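Laundry lessons at Standport
Posted 21/09/2025 | By Ritu Srivastava
Print this page | E-mail this story

I figured my visit to Kushwaha would be all noise and conveyor belts. The company washes and returns clothes for care homes and guesthouses from Dernside to Deltgate, up to 3000 pieces a day, and since May it has been getting ready to hand part of the folding over to machines. What I got was a lot of talk about sleeves!

The folders are the teachers now. For part of each shift they put down the usual work and fold with hand-held grippers, and the recordings go off to train the robot arms due at the Standport plant. There are 30 people on the folding side, and the ones I met were split. Some like the break from standing at a table (and the extra pay for gripper hours). Others asked me - fair question - what they'll be doing once the arms have learned it all. Management says inspection and mending, and that no shifts will be cut this year. I'd like to see that in writing, and so would they.
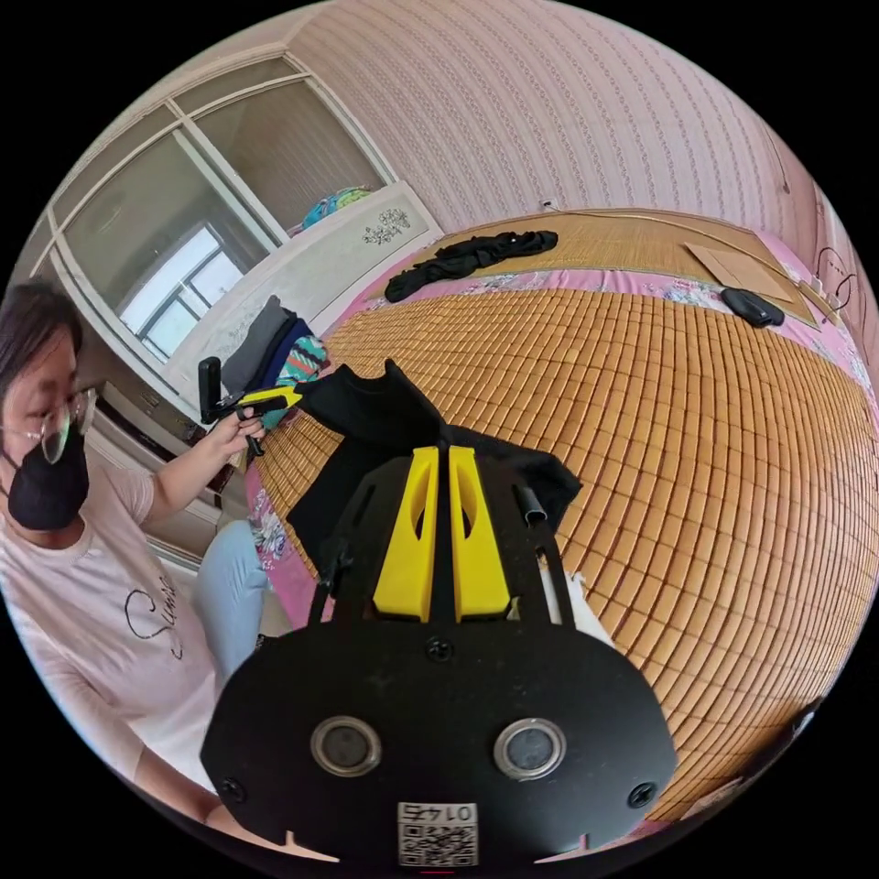
Folding with grippers is slow going, even for people who could do a T-shirt in their sleep. You lose all the feel in your fingertips, so you have to go by eye. Black cloth like the piece pinched up between the yellow fingers is a pain, one folder told me, as the creases hardly show. She used to get through 200 pieces before lunch by hand and says gripper days are nowhere near that. Her shoulders notice too, with her arm held up so long.

The first 4 arms are due next. I'll be back to see who's folding what.

Comments (4) | Shares: 30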